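Hastulora Revises Ketchup Storage Guidance

Food distributor Hastulora will change the storage text on its ketchup labels in September. Opened bottles should be kept at 40 degrees Fahrenheit or below. 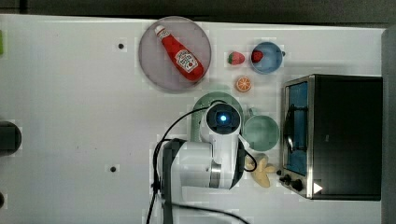
The revision covers 670 retail outlets. Stock with the old label may still be sold.

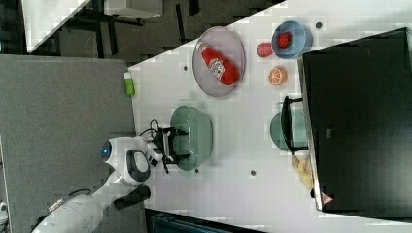
2 min read

Quality manager Ea Thoroddsen said the recipe is unchanged. Unopened bottles can stay in a cupboard until the printed date.

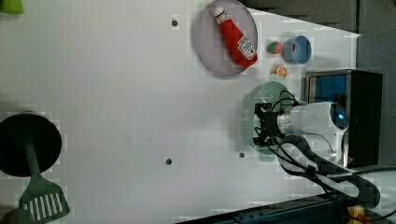
A ketchup bottle on a round gray plate.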